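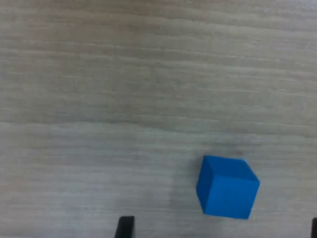
Binwood Starter Bench: kit and recordings
README for release 2

Binwood is a small tabletop kit for people who want a robot arm doing something useful by the end of the afternoon. You get cubes, cups, a roll of masking tape, a folder of layout sheets, and a download of 1,027 recorded episodes to train or test against. You bring the arm, the gripper and a table.

We've been using it at Wumbei for long enough to be properly fond of it. Cubes into cups sounds like nothing at all, and then you watch a policy hover over a red cube, change its mind and go for the blue one, and you lose an hour to working out why. It's a lovely little problem to keep on a bench!

What comes with it

Small cubes, red and blue
Open cups, one light blue and one red, the red one a little smaller
Light blue masking tape for marking positions
Layout sheets, one per task
The recordings, with wrist and room views
Loader scripts and a short viewer

The arm isn't included. Our own recordings use a six-jointed arm with a parallel gripper, and the loader expects six joint values plus one for the gripper opening. If your arm has seven joints you'll need to edit the config (see notes/joints.txt, which is short and a bit rough but does work).

The tasks

There are 13 in this release. The first few are plain: pick up the red cube, pick up the blue cube, put a cube into the cup of the same colour. After that they get more fun. Task 6 swaps the cups over. Task 9 starts with a cube already beside the wrong cup, and it's my favourite — it catches out any policy that has simply learnt where the cups usually live. Tasks 11 to 13 are given in words only, with several phrasings each, and some of the phrasings are deliberately lazy ("pop the red one in").

Each episode folder holds:

wrist/ — frames from the camera looking down past the fingertips
room/ — frames from the fixed camera
state.csv — joints, gripper opening, time
task.txt — the instruction as given
outcome.txt — done, missed, dropped or stopped

Please don't throw away the misses. The first release only had the good runs in it, and people quite rightly grumbled. Of the full set, 176 episodes now have a retry, where the first grasp fails and the arm has another go. They're tagged "retry" in task.txt and I'd start there if you care about recovery at all.

A further note on splits: 204 episodes are held back as the test set. They're in the download, in their own folder, and it's up to you to leave them alone until you're ready. The remainder can be cut however you like.

Setting up

1. Put the cups where the layout sheet says and tape round them. Small torn strips are fine.
2. Tape the cube starting spots too. Leave a gap between the strip and the cube so that the fingers don't catch on it.
3. Open the viewer and compare your wrist view with one of ours. The fingertips should sit along the bottom edge when the gripper is open.
4. Run check_rig. It moves the arm slowly over each taped spot and stops above it.
5. Keep the emergency stop within reach. Yes, every time.
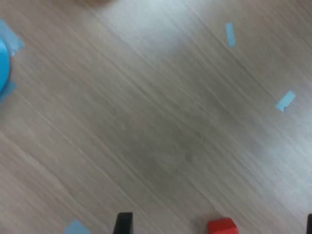 One early user wrote to ask whether the tape spoils things, as a policy might learn to chase pale blue strips and ignore the cubes altogether. They had tried Task 2 with the tape peeled off and seen their success rate sink.

It's a fair worry, and a really useful letter to get. We went back and recorded extra episodes with the strips moved, and with strips that mark nothing whatsoever. Mixing those in helped a good deal on our bench. If you only train on one layout sheet, though, expect the same trouble. The tape is in the wrist view for much of the reach and a model will use whatever it's given.

Known problems

The wrist frames blur when the arm travels quickly. We've left them blurred, as your own will be.

Wood grain shows strongly in the wrist view, and a policy trained on our tabletop may sulk on a plain white one. A few dozen episodes on your own table sorted this for us when we moved to the smaller room.

The light blue cup and the tape are close in colour. If you're using a simple colour mask to find the cup, it'll pick up tape as well. Swap the tape for another colour in that case; nothing in the scripts depends on it.

The room camera was nudged partway through Task 4. The calibration file has both positions, and the loader picks the right one by episode number.

The viewer is slow to open the longest episodes. Sorry. I haven't got to it.

Who it suits

Teaching labs, mostly, and small teams trying out a new arm or a new model who want a task they can reset by hand in seconds. It isn't much use for soft things, heavy things or anything with a lid. For lids, have a look at Greltness, our other kit, which has jars and is far more annoying (in a good way).

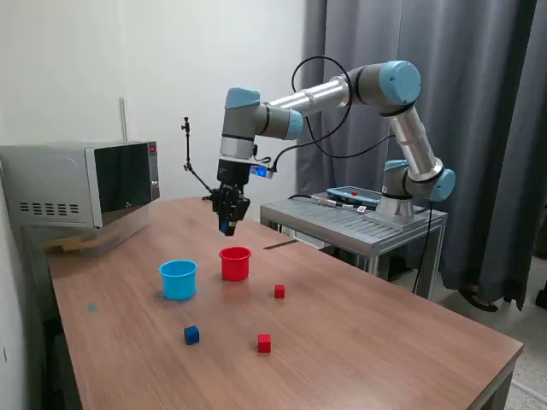

MERNARIK, March — Release 2 is out and the download page has been switched over. Anyone who has the first release can fetch the new episodes on their own with update_set and keep the old folder as it stands. Task numbers haven't changed, but outcome.txt has gained the word "stopped", so check any script of yours that reads it.

The gripper opening is now stored in millimetres throughout. In the first release Tasks 1 to 3 had it as a fraction, and convert_opening will fix the old files if you'd like to keep them.

Recordings may be used and shared freely with a line crediting Binwood. Spare cubes and cups can be ordered singly through Wumbei. If you come up with a new layout sheet, do send it in with a few episodes, misses included, and I'll try it on our bench before the next release.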